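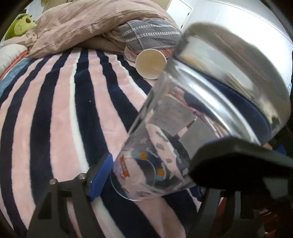
Wrist view from the hand-held gripper: clear jar between the fingers, striped blanket below, paper cup behind.

Manipulation Methods > Data and Training > Masking the background in hand-held gripper demos: help or harm with clear objects?

ilukumay
Original poster

I'm writing up a result from our September runs and would like some pushback before it goes in the report.

We collect demos with a hand-held gripper in furnished bedrooms and train a wrist-camera policy on them. The set for this task is 337 demos. The task is to pick up a clear jar from a bed and stand it in an open bin on the floor. Training is plain behavior cloning with the Plirgate code, same settings for every run.

We compared two versions of the data. In the first, the video goes in as recorded. In the second, we run the Kidby masker, keep the object and the fingers, and gray out everything else. With opaque objects the masked version has done better for us in rooms the policy hasn't seen. With the jar it did worse, and by a lot. Most of the failures were the same kind: the fingers closed too early, above the jar or off to one side of the body.

My reading is that the policy gets much of its information about a clear object from the way the background bends through it. In the view at the top of the post, the pink and navy stripes change shape inside the jar. Gray out the blanket and that comparison is gone, even if the jar itself is kept.

Does anyone have a result that goes against this?

Idrisa Lukumay

tworzel

What does the mask do inside the jar? If it keeps the whole outline filled in, the bent stripes are still there and only the straight ones are lost. If it punches holes where it sees blanket through the wall, you are feeding the network garbage, and your result is about a bad mask.

ilukumay

Fair point. Kidby does punch holes on some frames. I went through 5 demos by hand and all of them had at least a few frames with part of the wall missing. The lid and the rim usually survive.

pm_harrow

Then I don't think you can claim what you're claiming. You changed two things at once. The background went away and so did part of the object. I'd believe "Kidby doesn't work on clear jars" from this. I wouldn't believe anything about refraction yet.

Draw the masks by hand on a subset and rerun both versions on that subset. It's dull work, but it answers the question.

Laizer

I half agree with pm_harrow. The claim is too strong as written, but I don't think it's wrong. We had something close to it with drinking glasses on the Lelevis project. We filled the masks out to the full outline, no holes, and the masked runs were still behind. The gap got smaller. It didn't close.

One difference is that our glasses were completely plain. Your jar has prints on the wall. I see orange dots, gray cloud shapes and an orange banner. Those give the network something to hold on to that has nothing to do with the background. I'd expect a printed jar to suffer less from masking than a plain one, so if yours suffers more, I'd suspect the holes too.

ilukumay

The prints are small and I had been treating them as noise. I'll split the failures by whether the printed side faced the camera at the start. That's in our notes for every demo.

s_quill

Different worry. How many blankets did you train on? Strong stripes like those are about the best background you could pick for seeing distortion. On a flat beige sheet there isn't much to bend. If most of your demos are on patterned bedding, the unmasked policy may be learning something that only works on patterned bedding.

ilukumay

There are 4 bed covers in the training set. Three are patterned, one is a plain sheet. The test rooms had one of each kind. I pooled the results over both, and I can see now that I shouldn't have.

pm_harrow

Please report them apart. If the unmasked policy only wins on the patterned cover, that is a useful result and a much narrower one.

tworzel

Seconding that. I would also drop the early-closing explanation unless you can show it from the logs. Closing early can come from the gripper width signal as easily as from the image. On a hand-held rig people start to squeeze at different points, and a weaker image will make the policy lean on whatever else it has.

Laizer

I'd keep it in, marked as a guess. Readers will want to know how it failed. "Closed above the jar" is an observation and can stay. The cause is what needs work.

tworzel

Fine with me if the two are kept in separate sentences.

norabell

Has anyone tried blurring the background in place of graying it out? A mild blur keeps the stripes as bands of color, so the bend through the wall still shows, but it takes out a lot of the bedroom. The duvet, the plush toy and the white door or panel would all turn soft. We did it for opaque objects and it landed between masked and unmasked. I've never run it on anything clear.

s_quill

Part of the picture is already soft, though. The lid is blurred at that distance, and so is the tip of the right finger. I'd be careful about adding more blur where the lens has already taken detail away.

norabell

Only outside the object mask, so the lid wouldn't be touched. You'd still need a mask you trust, which puts you back at pm_harrow's hand-drawn subset.

ilukumay

Plan as it stands now:

Hand-drawn full-outline masks on a subset, no holes.
3 versions of that subset: as recorded, grayed, blurred outside the mask.
Results for patterned and plain bedding given in separate rows.
Failures split by which side of the print faced the camera.

The full-set comparison stays in the report as a result about the Kidby masks and nothing more. I've taken the refraction line out of the abstract and moved it to the discussion.

pm_harrow

I'd sign off on that. How many training seeds per version?

ilukumay

One so far. It will be 3 for the rerun.

Laizer

Do 5 if you have the machine time. Our spread between seeds on the glasses was wide enough to flip the order of two versions. I can send you the Lelevis outline-filling script tonight if you'd like to start from that and fix the masks by hand after.

ilukumay

Yes please, send it. I'll post the table in this thread when the runs are finished.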